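Finally rode the Drakgate trail end to end!

I've wanted to do it since May, and the new gravel past Undon is a dream (no more walking the bike through mud!). It's 134 steps down to the river if you take the shortcut, so I stuck with the long loop and loved every minute of it.

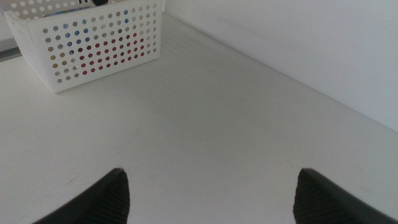

A reader from Jerier wrote to me that the loop is even better ridden the other way, with the climb done early and the wind behind you all the way home. I'm sold! Next time I'm starting at the Yin bridge, with two bottles of water and a much bigger lunch.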